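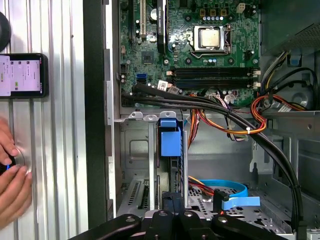
Can I put a 72 pin SIMM adapter or any random old stick in a newer desktop, or does the memory have to match the board?
It has to match the board. Check the manual for the type first, then size, then speed, in that order.

Forum > Hardware Help > Memory > Which RAM do I buy for a used tower

tultport_jen
Posted January 18, 2024
ok so follow up to the above, thx for the answer. Got a used tower from a guy at work, want to put memory in it for my kid. Budget is 200 total and that has to cover a drive too. Do I go with one big stick or 2 smaller ones? Store guy said one big one "so you can add later". Mostly homework and some games.

Vorker
2 smaller ones, same kit. Dual channel. One stick on its own leaves speed on the table, esp in games. Manual tells you which slots to use, usualy not the ones right next to each other.

calimlim_pc
Disagree a bit. For homework she won't feel it. One stick now, matching one in the spring when theres money. I've done that on every family machine I own.

Vorker
and then in spring the same part number ships with different chips and it won't run at rated speed. Seen it plenty. Kits are tested together.

calimlim_pc
Seen it once in more than 7 years. Mixed sticks drop to the slower speed and thats it. Kid doing book reports does not care

Rommel Dagdag
Both of you are kind of right. Jen - what board is it? Model number is printed on the board somewhere, usually in bigger letters. Look up the memory list on the maker's site. DDR3 and DDR4 have the notch in different places so don't force anything. If it won't seat, wrong type or it's backwards.

tultport_jen
will look tonight. Do I need the wrist strap thing?

Rommel Dagdag
Nice to have. I just unplug it, hold the power button a few seconds, touch bare metal on the case. Then push down on the stick till the latch clicks. Takes more push than you'd think.

Tasau
Strap is cheap, get the strap. Killed a stick last winter on carpet, dry house, socks.

Vorker
did you test it in another machine or just assume

Tasau
Tested. Dead. Errors all over memtest within a minute, fine the day before

calimlim_pc
Also Jen don't blow the whole budget on memory. A cheap SSD will do more for that thing than any of this channel stuff.

Vorker
ok that I agree with

tultport_jen
So kit of 2 used, plus small SSD. There's a seller near me with a matched pair, says pulled from a working office pc. Risky?

Rommel Dagdag
Memory is one of the safer used buys. Run memtest overnight, ask for a return window before you pay. If it beeps at you on first boot pull both and reseat, one at a time.

tultport_jen
great, messaging him now. will post the board model when I find it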